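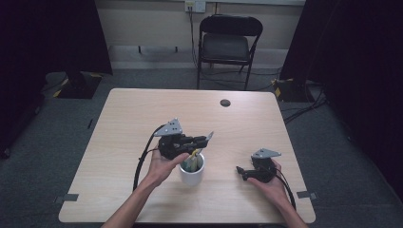
Guoqing Guo says a tool cup on the table only ever lasts a week before everything migrates back to the drawer, and I take the point, but I'm an optimist about cups!

4 Aug 2020
By the Stollorstead bench
2 min read

1/ So I've gone with a plain white one, with the yellow handle sticking up where I can grab it (I lose tools the way other people lose socks, and I've been fighting that drawer since February).

2/ The other half of the plan is a clear tabletop. I do love pale wood with the grain running off on a slant, and it seems a shame to bury it under screws and old mail.

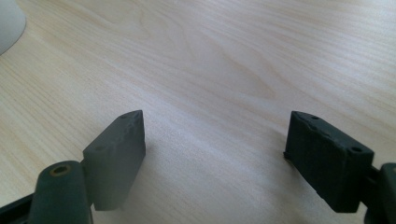
3/ Next up, the drawer itself. Wish me luck, friends, and tell me what you keep in your cups.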